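The Button Drawers

I got the job at Testby the week my landlord raised the rent, and I would have taken it if it had been shoveling coal. It was better than coal. It was buttons!

Testby was one long room above a bakery in Surwood, and what we did there was pack up other people's collections so they could travel. Stamps, fishing flies, doll shoes, thimbles. People died or moved or ran out of closet, and somebody three states away wanted the whole lot, and we were the ones in the middle with the tape. Volker Stüber had started the business with 500 dollars and a borrowed van, and he still wrote every label by hand in capital letters so square they looked built.

On my second morning he put a key in my palm and told me I was doing the Konia buttons on my own.

"All of them?" I said.

"All 343," he said. "She counted. So we count."

Mrs. Konia had collected glass buttons since she was a girl. Little moons, little beetles, a green one shaped like an artichoke that I fell in love with on the spot. Her granddaughter had sent them in a soup pot, wrapped in socks. Socks! I spent the whole first hour just unrolling them, holding each one up to the window and forgetting I was being paid.

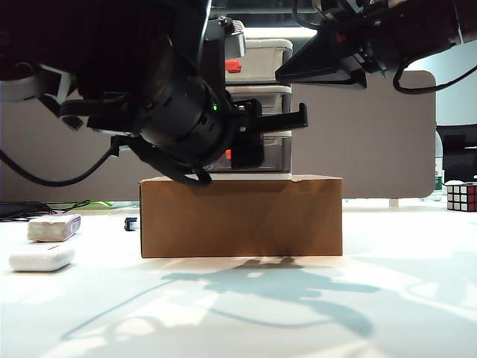

Volker had one rule about small things, and he was fierce about it: sort first, box last. You don't touch the carton until every piece has a place of its own to sleep in. So I cleared the white table, set a wide cardboard box in the middle and stood the plastic drawers right on top of it, where I could reach them without bending. It made a kind of tower, and I loved working at it. There was a red clip on the front of the upper drawer and I decided that was where the artichoke would live, all by itself, like a duke. The moons went in together. The beetles I argued with for a long time, because some were scarabs and some were just ladybugs with ambitions.

By lunch I had flour on my sleeves from the stairwell and a system I was crazy about. Color first, then size, then what Volker called temperament, meaning whether a button looked like it would mind being next to the others. He came by with a roll for me, still warm, and read my drawers the way you'd read a menu.

"The blue ones are lonely," he said.

"There are only two."

"So put them with the gray. Gray gets along with everybody."

I moved them. He was right, and the drawer looked happier, and I don't care how that sounds.

Then I counted. I counted at the end of the afternoon with the lamps on, saying the numbers out loud over the noise of the bakers cleaning their trays, and I got 342. I counted again. I turned the socks inside out. I lay down on the floor with my cheek against the boards and looked along it toward the radiator, and I saw a paper clip, a peppercorn and no button.

Volker didn't scold. He pulled up a stool, took off his glasses and started at the bottom drawer. 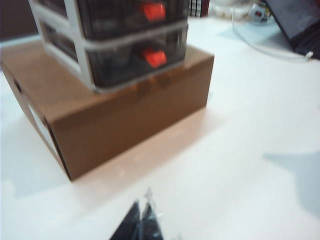

Where do you look first when one button is missing? In the thing it came in, which for us meant the soup pot.

I hadn't looked in the pot. I'd emptied it, so I thought I knew it. Volker tipped it under the lamp and ran a finger around the seam where the handle was riveted on, and out hopped a clear glass button no bigger than a lentil, the same no-color as water. I actually yelled. One of the bakers yelled back up.

"Three hundred forty-three," said Volker, and wrote it down.

We gave the little one a twist of tissue and put it in with the artichoke. I lined the carton the next morning, taped the drawers shut and packed paper down all the sides until nothing could shift, and Volker made the label in his square capitals. It was going to a Mr. Kasten, who had a button room. A whole room! I asked if we could deliver it in person.

"It's a six-hour drive," Volker said.

I told him I'd bring the rolls. He looked at the box for a while, and then he went to find the keys to the van.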